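**Trosier floor cell: demonstration unit, open day August 4, 2022**

The Trosier floor cell is a pedestal-mounted pick-and-place package from Nornton for work at ground level. The open day setup uses tennis balls and a tennis ball can as test parts. A taped grid divides the work area, and part positions are logged by square. 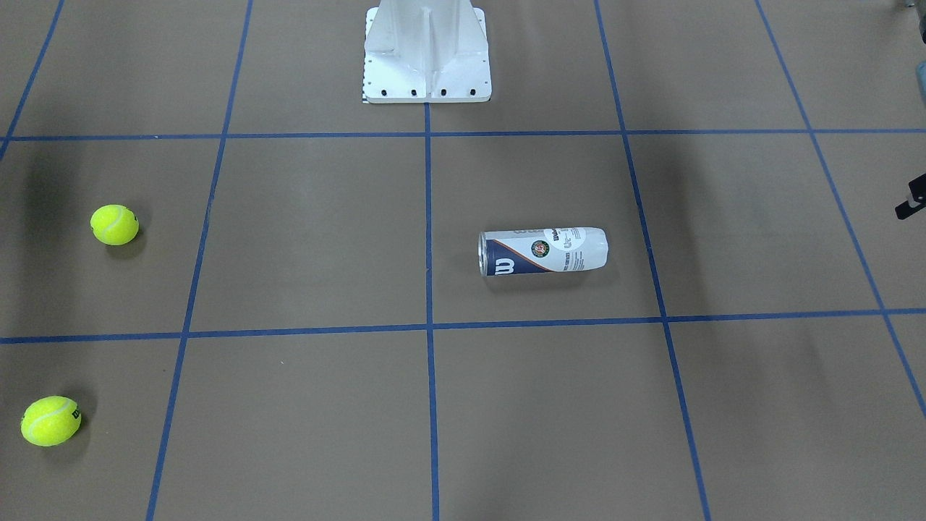 Matilde Louro asked whether the grid has to be re-taped each time the cell is moved. The tape can stay down if the pedestal goes back on the same bolt holes. If it does not, the reference routine must be run again before any pick.

**Demonstration program**

The operator selects a part from the list and names a target square. The controller checks reach, plans the approach and waits for a start signal. A full run is 60 moves. Visitors may choose the targets but do not operate the pendant.

Balls test grip on a part that rolls. The can tests approach angle, as its long axis has to be found before the jaws close.
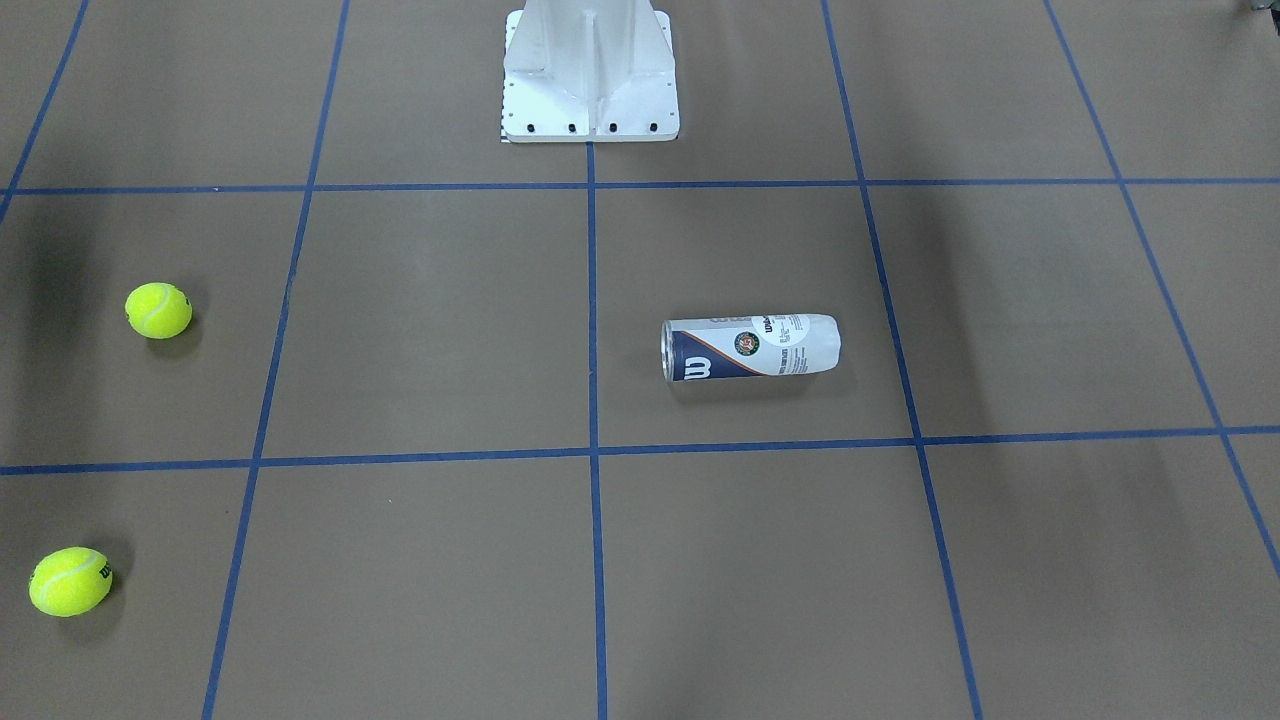
*Test parts on the grid: two balls to the left, can on its side to the right.*

**Base and floor**

The pedestal bolts down through a flat foot plate. Floor covering should be matte, since gloss causes false edges in the camera view. Tape color is the customer's choice, provided it contrasts with the covering.

| Item | Value |
|---|---|
| Order code | TR-211 |
| Spare jaw set | TR-752 |
| Warm-up before first run | 8 minutes |

Line detection uses the wrist camera. It looks for crossings and ignores small specks. Long strips may bow slightly without affecting the result.

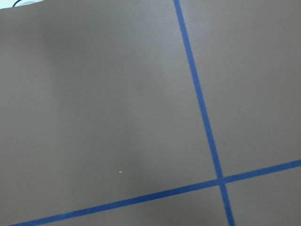
*Wrist camera view of a tape crossing.*

The next demonstration is in September at the Cardoso site. Bookings go through Jaime Macedo at Nornton. Customers bringing their own parts should send drawings in advance.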